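Nulwood Automation Practice Office
Thread: handling rules for shared demonstration sites, February revision 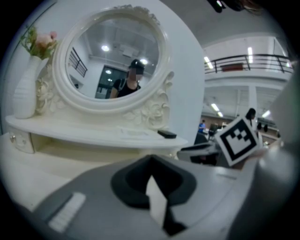 1/ Operators must confirm that the marker is firmly attached before each session. A marker that shifts in its mount ends the session.

2/ Mirrors and other reflective surfaces are to be listed on the site sheet. Reflections count as views of people, and faces in them must be blurred before release.

3/ Sessions are limited to 20 minutes per operator. The Dimuda and Meireles sites adopted this limit first.

4/ Of 346 sessions reviewed, 38 were returned for incomplete site sheets. Corrections go to the Jadden desk by 5 p.m.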